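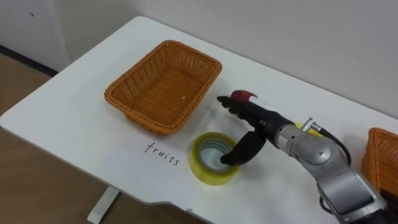 paltham_reader wrote: The county page says flu shots start at the Fosstead clinic in October, but the pharmacy on Montoya Street already has them. I got mine there with no appointment.

dkl12 replied: Montoya ran out yesterday. They had 100 doses and told me the next delivery is in 10 days.

hillroad replied: I'd wait anyway. My doctor prefers October so it lasts through the winter.

paltham_reader replied: Mine said the opposite. We had cases at the school in August.

oldferry replied: Is it free without insurance? Lurkemance Urgent Care wanted $135 for the visit.

dkl12 replied: Free at Fosstead if you live in the county. Bring something with your address on it.

hillroad replied: Only for over 65s last year. Call first.

Posted in: Local Health, Flu Season | 19 Sep 2023
Print this page | E-mail this to a friend

Comments

tmw: Fosstead told me all adults this year.

g_rowe: Still no word on the high-dose one for seniors.

oldferry: Called. They open the list at 10.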